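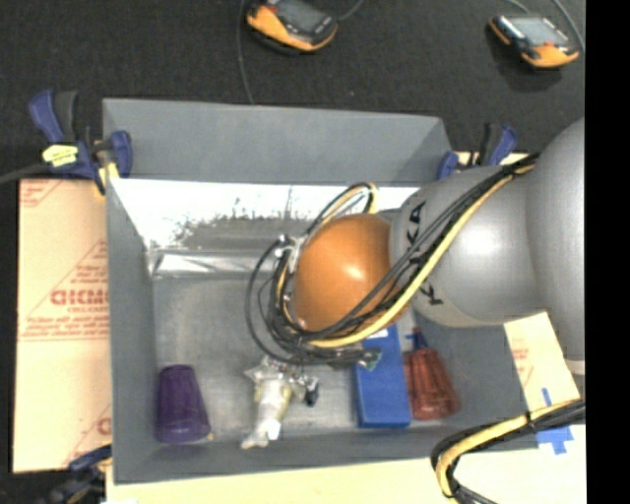 The arm at work over the gray bin, with four items in the lower part of the bin and clamps at its corners.

Category: Equipment and Services / Bin Picking / Gallery

Tellora Bin Picking Service: The Work Cell at Vodville

Tellora is offered by Yaman as a trial and evaluation service for companies considering automated picking of mixed goods. Clients send a selection of their own items to the Vodville workshop, where the items are placed in a bin and handled by a robot arm under the supervision of our staff. A written report is issued at the close of each trial. The gallery on this page is intended for purchasing and operations personnel who wish to see the working area before making a booking.

The bin
A plain, open-topped gray bin is used for standard trials. It is held in place by clamps and stands between tan boards printed in red. Clients who use their own totes may request that one of these be fitted in its place, provided that the dimensions are received with the booking form.

The items
Mixed loads are encouraged. The load shown includes a dark purple cup, a bright blue rectangular box, and a translucent reddish-brown ribbed object, together with a whitish and pale yellow piece of irregular outline. Items of differing shape and finish give a fuller account of performance than a bin of identical cartons, and the report lists results for each item separately.

The arm
The arm enters from the right and carries its cables on the outside, along the gray section and over the orange joint. White ties hold the loops together beside the joint. Exterior cabling allows our technicians to change a gripper without opening the arm — an advantage when more than one gripper is to be compared in a single session.

The surroundings
Two handheld devices with black and orange casings rest on the dark surface beyond the bin. Blue tape is applied at the lower right, near a second bundle of cables. Visitors attending a trial are asked to remain outside the marked floor area while the arm is in motion and to follow the instructions of the operator at all times.

Terms of the service
A standard trial consists of 400 pick attempts, divided between 2 bin loads agreed with the client in advance. Items should reach Vodville no later than seven working days before the session. Fragile goods are accepted at the discretion of the workshop. Liquids, powders, and unsealed food are not accepted.

Trials may be attended in person or reviewed afterward through the report. Places for August are limited, and requests are handled in the order received. Items are returned at the client's expense unless disposal has been requested in writing.

The Flistusar gripper set may be added to any trial for a supplementary fee. A separate setup session is required, and clients are advised to state their interest when booking.

Related items
Tellora: Preparing Items for a Trial
Flistusar Gripper Set: Options and Fees
Visiting the Vodville Workshop
Reading Your Trial Report
Yaman Equipment Hire: General Conditions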